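Print this story
E-mail this story

Olberg comes home the long way around

By Fahad Jatoi

There is a stretch of road outside Warnesside where the radio drops out, and for years that was where the four members of Olberg would start singing. They had a van with a bad heater and a tape deck that ate tapes, and if you wanted music past the grain elevator you had to make it yourself. Satti, who plays bass and goes by the one name even on her mail, swears the harmonies on their first record were worked out on that road, mostly in winter, mostly with gloves on.

I tell you this because the new album, Skulolell, sounds like that van to me. It's close and a bit cold around the edges and everybody is singing at once. I've had it on in the kitchen for a month now, and my family has been very patient.

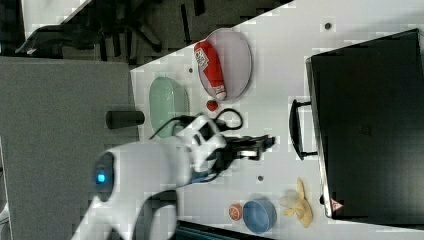
Green dish at the table's edge, with the cable looped beside it.

The band had been quiet a good while. They never broke up, exactly, though their drummer moved away and had 2 kids and the guitar player went back to tuning pianos, and one August came and went without a single show on the calendar. Satti kept writing. She'd record bits of songs into her phone while she walked the dog and send them off to the others late at night, and sometimes she would hear back and sometimes she wouldn't. By the time they all sat down in the same room again, she had 60 of these little pieces, some of them only a hummed line and a car going by.

Three of those phone recordings made it onto the finished album just as they were, dog and all. The loveliest is the opener, where her voice comes in thin and far off and then the whole band arrives underneath it, very gently, with a pump organ they borrowed from a church basement and then had to carry back up the stairs. (Satti says the carrying was the hardest part of making the record, and I've moved enough pianos in my life to believe her!)

Not every song gets over the hill. The long one in the middle wanders, and I'd have been happy with two fewer verses. But then comes a waltz about a shut-down skating rink, with a fiddle part so plain and sad that I had to go stand on the porch for a minute. 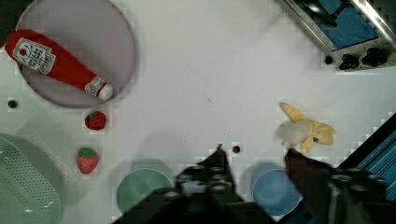 Back on the road, a little

The tour is a short one, and the band wants it that way. They're playing small rooms, the kind with folding chairs and a coffee urn in the back, and they're starting at the old grange hall in Warnesside, where they played their first paid show and were handed their money in an envelope with somebody's grocery list on it. Satti still has the envelope. She told me it calls for onions, lamp oil and "good" butter.

I asked if they'd be driving the old van. She laughed for quite a while and said it had gone to a farmer years ago and was full of chickens the last time she saw it. They've rented something newer, with a heater that works and a radio that probably still cuts out past the elevator. She's hoping it does.

E-mail this story
Print this story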